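Tsegereda Seyoum has been raising money for the Kemthorpe museum for six years, and she says the dinner is still the part of the job she dreads. This March it seated 316 guests in the old sculpture hall, with a choir on the stairs and a sound piece by Chia-jung Yip under the tables.

"People think we just book a caterer," she says. "We start the seating plan in the autumn."
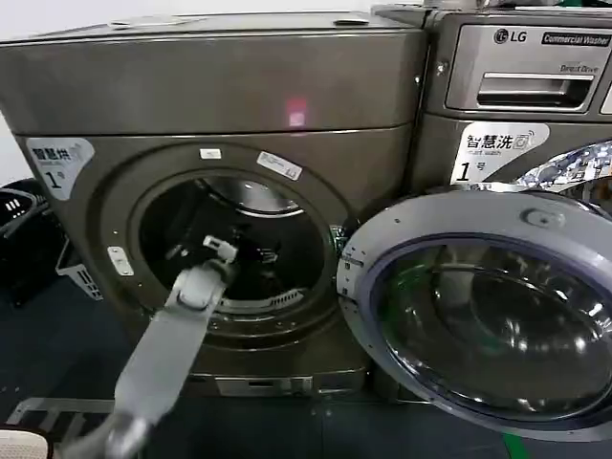
Does the dinner pay for itself? It does once the tickets pass 700 pounds each, and this year they did.

The money goes on new work. Fuvora, the film installation by Traian Gavrilă, was bought with last year's takings and has had around 4,000 visitors.

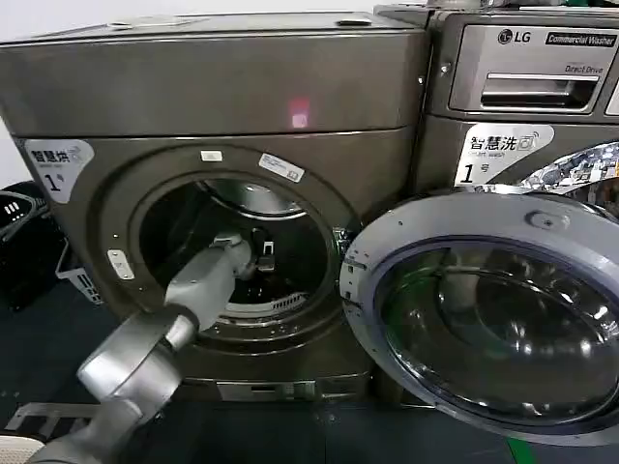
Yip's next commission is a sound work for the east gallery, and Seyoum has heard the first 23 minutes of it. Much of it is low humming and slow knocking. It put her in mind of standing at a big front-loading dryer, looking into the steel drum — she means that kindly. Yip wants the room kept dark and the benches taken out.

"I've asked for two benches to stay," Seyoum says. "We have older visitors. She's thinking about it."

The dinner itself will change too. There will be fewer speeches and no auction,
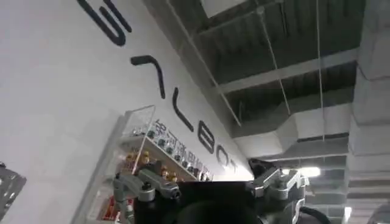

and the artists will sit among the guests instead of at their own table. Seyoum would also like a cheaper ticket for people who come only for the performance. 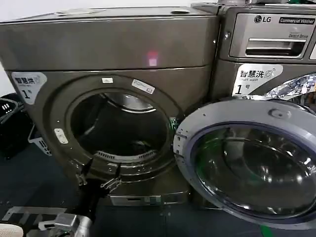 Gemma Bainbridge thinks the auction should stay, and told the museum so in writing. It brought in more than the raffle, she says, and the bidders enjoyed it.

Seyoum has read the letter. "She may be right about the money," she says. The plan for next year goes to the trustees before the summer.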